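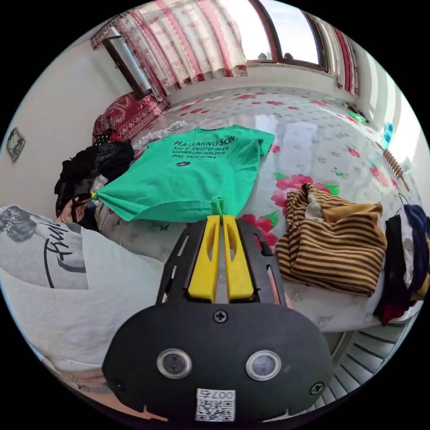 Warum planen wir bei Stoff in kurzen Abschnitten und nicht die ganze Bewegung auf einmal?
Weil sich die Form des Stoffs nach jedem Griff ändert und das Modell schnell von der Messung abweicht. Der Planer liefert deshalb immer nur ein kurzes Stück, dann wird neu geschaut.

Einheit 2: Wahrnehmung und Regelung bei weichen Objekten
Stand: 12. Juni 2019

Jetzt wird es richtig spannend! Bei starren Teilen genügten uns sechs Zahlen für die Lage. Ein T-Shirt hat praktisch unendlich viele Freiheitsgrade, und trotzdem kommt man mit erstaunlich wenig aus: zwei Greifpunkte, die Richtung dazwischen und eine Schätzung der Spannung. Am grünen Shirt lässt sich das schön ablesen, es ist diagonal zwischen den gelben Fingern und einer Hand gespannt.

Ablauf im Regelkreis
Segmentierung: Maske des Stoffs, danach Kandidaten für Ecken und Falten.
Griffauswahl: kleine, geraffte Falten bevorzugen (die Finger brauchen etwas zum Klemmen).
Planung: Horizont 10 Schritte, ausgeführt werden nur die ersten 2.
Regelung: Position entlang der Zugrichtung, quer dazu nachgiebig.

Im Praktikum arbeiten wir mit Zollex für die Segmentierung und mit dem Planer aus Dutholm. Der Übungsdatensatz Vallejo enthält 229 Sequenzen, davon sind 187 zum Trainieren gedacht, der Rest bleibt bis zur Abgabe liegen.

Zum Ausprobieren: Horizont verdoppeln und die Rechenzeit notieren. Wer mag, schaltet die Nachgiebigkeit ganz ab und vergleicht die Kraftkurven, das lohnt sich wirklich!

Abgabe als Archiv über Cevport, Konfigurationsdatei bitte beilegen.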